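Millosano open day in Povside, anyone going?

Forum: Meetups, visits and demos
Shares 5 | Replies 11

tinplate_ed
Millosano is holding an open day in Povside in March 2020. From the flyer: a talk, then visitors try the hand-held gripper they use for recording training data. It is in a regular house and they are keeping groups small. I can't make it. If anyone goes, I would like to know whether it's worth the drive the next time they run one.

larkhurst
Signed up for the first group. I went to their August one too, which was a slide show in a rented office and a robot arm that stayed switched off the whole time. Hoping for better.

gus_in_back
What is there to see, though? A hand-held gripper is a person picking things up with a pair of tongs. If there's no robot I don't see how it's a robot demonstration.

larkhurst
The recordings are what the robot learns from. I would rather see how the data gets made than watch another arm stack blocks it has stacked all week.

gus_in_back
OK, but then call it a data demonstration.

mopsy_k
I'm going too. Second group. My question for them is how they deal with soft and shiny stuff, so if anyone has other questions put them here and I'll take them along.

tinplate_ed
Two from me. How many tries do they throw away, and who decides? And do they move the objects between tries or leave them in the same place?

larkhurst
Back from it. Long post, sorry. I took notes and I'm going in the order it happened.

1. The talk

Nesrin Aksoy gave it, standing up, no slides. She runs the recording side at Millosano. She said they started in a lab with white tables and plain blocks, and the policy they trained (they call it Plesach) did fine there and badly in kitchens. So they moved the recording into houses where people keep their things. The hosts are asked to leave everything where it is.

She gave numbers for one task, the one we would be trying. They had 166 takes recorded on it at that point and had kept 100 for training. The rest were dropped, mostly for motion that was too fast or for the object leaving the camera's view. That answers Ed's first question. For who decides, see item 3.

2. The table

We went one at a time. The gripper is held in front of you in your own hands. It has two black linkage arms with ribbed blue pads on the ends, and a camera mounted on the tool looking out past them. It is heavier than I thought it would be, and you feel it in the wrist by the third take.

The task is to pick up the bundle of thin sticks from the cloth and stand it in the cup. You start with the jaws wide open, hold still for a moment, then go in. The cloth on the table was wrinkled and they told us not to smooth it. The electric kettle stays on the table as well. I bumped it on my second take and Duygu Sezer, who was coaching, said to keep going and finish the take anyway.

What I got wrong was the approach angle. I came in flat, the pads closed above the sticks, and I got two of them and left the others lying. Duygu had me tip the pads down and come in across the bundle. After that it went better, though I never got the whole bundle standing in the cup without one hanging out over the rim.
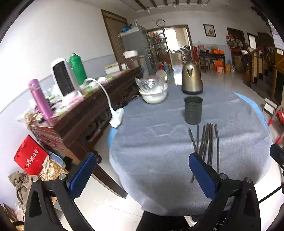
3. The playback

Afterward they play your takes on a laptop in the next room and mark each one keep or drop. Two people mark separately. When they disagree it goes to Nesrin Aksoy. They dropped all of mine except one. I had assumed the wobbly ones would go and the failed grasps too, but the kept take was one where I missed, backed off and tried again. She said they want some of those.

The view from the tool is very wide. At the edges everything bends, and you get most of the room behind the table: furniture, doorways, the staircase. Someone asked if that was a problem for the person who lives there. Answer was that the host signs for it and can ask for takes to be removed.

4. Moving the objects

Ed's second question. They shift the cup and the bundle between takes. Nothing is measured. Duygu just picks a new spot by eye. The cup changes every so often too, and the sticks are swapped for pens on some days.

5. The robot part

There was an arm, in the garage. It ran Plesach on the same task, on a folding table with a different cloth. It did the job twice while I stood there and failed once by pushing the cup over. Slow. No one claimed otherwise.

Worth the drive for me, yes.

mopsy_k
I was in the group after and can add a bit. On shiny things: the metal kettle came up, and they said it is left on the table partly for that. Reflections off the floor by the doorway are a bigger headache for them than the kettle, and they haven't solved it. Soft objects they have hardly started on. There is a towel task planned under the name Sarantis and that's all they would say.

I don't agree with larkhurst about the weight. I found the gripper comfortable. What bothered me was not being able to feel how hard I was squeezing. You close it, the pads give, and you are guessing.

gus_in_back
So 66 takes out of 166 in the bin, on one task, with trained people doing the recording. That seems like a lot of wasted work. And the arm knocked the cup over one time in three.

mopsy_k
Three runs is too few to say one in three. My group saw it do five in a row.

larkhurst
Agree with mopsy. Also, not all of the 166 were by trained people. Visitors' takes from earlier sessions were in there. She said so when I asked.

gus_in_back
Fine. I still think a fixed table with a fixed cup would get them a working product sooner. Most of the customers for this kind of thing have fixed tables.

tinplate_ed
That was my view before reading this. But if the lab version fell over in a kitchen, then more lab recordings won't help with kitchens. It depends who they plan to sell to. Did they say?

larkhurst
No. I asked and got "we're a small team." They had 69 people on the waiting list for visits, for what that's worth.

hobnail
I work with a parallel gripper at my job, on packing, and want to back up the point about the angle. With thin items on cloth you have to get the pads below the middle of the bundle or the top ones roll off. We had the same trouble with dowels. Did they try a stiffer pad?

larkhurst
Didn't see one. Both pads were the same blue ribbed kind, and they flex a fair bit. Duygu said an older pad was harder and left marks on fruit.

hobnail
Makes sense. On dowels I'd still go harder.

mopsy_k
Practical notes if they do another: parking is on the street and fills up. Wear sleeves that stay put, mine slid down into the view and cost me two takes. Bring your own water. The talk starts on time, and the people who came late had to stand in the hallway for it.

tinplate_ed
Thanks, all of you. I'll put my name on the list. gus, come along and argue with them in person.

gus_in_back
If the arm is switched on, I might.

Comments (3)

rw_pell
I was in larkhurst's group. The arm failed twice that afternoon. The second time was after larkhurst had gone back inside. It closed on the sticks, lifted them and let go too early.

dot.mercer
Does anyone know if kids can come? My daughter is 12 and would like to try the gripper.

mopsy_k
There was a teenager in my group and she got her turn like the rest of us. I'd write to them first about a 12-year-old.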